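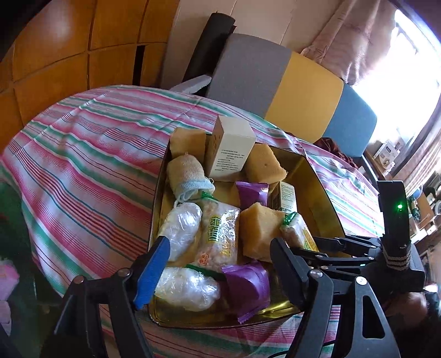 Re: [gripper-users] left finger stalls on light wrapped items
Aug 31, 2018

> On the Adero hand units we see the left finger stop short on
> anything in thin film. Log says "closed", force reads zero.
> Is this the pad or the encoder? We are on the Illus build.

Encoder, in our case. We had the same fault on two units. The count slips when the finger reverses under light load, and the controller then takes the commanded position as the real one. No error is raised. The log is wrong from that point until the next power cycle.

To check: close on nothing, open, repeat 100 times, then compare the zero offset. Ours was out by 6 counts on one unit and far more on the other. A good unit should show no drift.

Swapping pads made no difference. Packaged crackers are a fair test load, as the wrapper gives before the contents do. 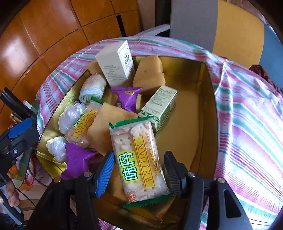

Cracker pack between the finger pads, tray of mixed items behind.

Safety note: do not clear the fault with your free hand near the fingers. With a bad zero the force limit is not applied on the next close. Cut power first, then open by hand.

The Joseph patch re-homes on every open. It has run for about 2000 cycles here without a slip. I have not tried it on the Dilley controller, which reads the encoder differently. If anyone has, please post the offsets before and after.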